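Workshop notebook, Gurnthorpe, October

Storage of small hand tools and fixings was reviewed this morning, following the Ellel stock check. The check listed 151 items, 30 of them without a recorded place. Loose drill bits remain the main concern.
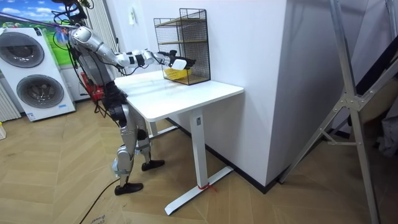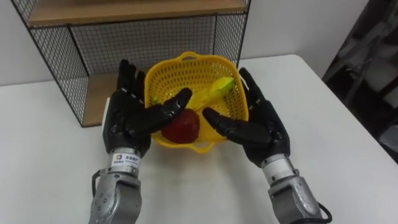 Labelling of the bit sets will follow the Tresico scheme, with the size written on the front of each holder. Bits under 2 mm are to be kept in tubes -- they are easily lost in open trays. Colour will mark the type of work, and masonry bits are assigned yellow, the same colour as the basket in both pictures. Wood bits will be green.

Order 410 to Laskowska covers the tubes and blank labels. The register is to be amended once these have been received.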